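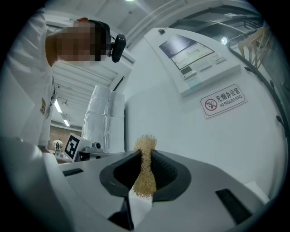 June 9, 2025

Warm when I got in, and the office was already noisy. I said good morning to Rokeya Sheikh and put my bag down.

Most of the morning went on the tan fiber. It is fluffy stuff and it sheds. A wad holds together if you pinch it near the middle and let the rest hang. Pinch it at the end and you get a handful of strands and the wad stays where it was. I had 21 done by 11, then stopped for tea.

The tall foil-wrapped column is still next to where we work. I have asked twice about moving it over by the wall. Oğuzhan Başaran says after the Tondura order goes out, so probably September.

Lunch was rice and the last of the eggplant. Read the no-smoking sign again on the way back, both languages. I know the Chinese characters by heart now: 无烟办公室. Rokeya taught me how to say the first two.

Afternoon was slower. Swept up fiber twice. It gets into sleeves and I found a piece in my sock at home.

Need to buy: dish soap, stamps, a new lint roller. Call Mom about the 200 dollars. Bed early.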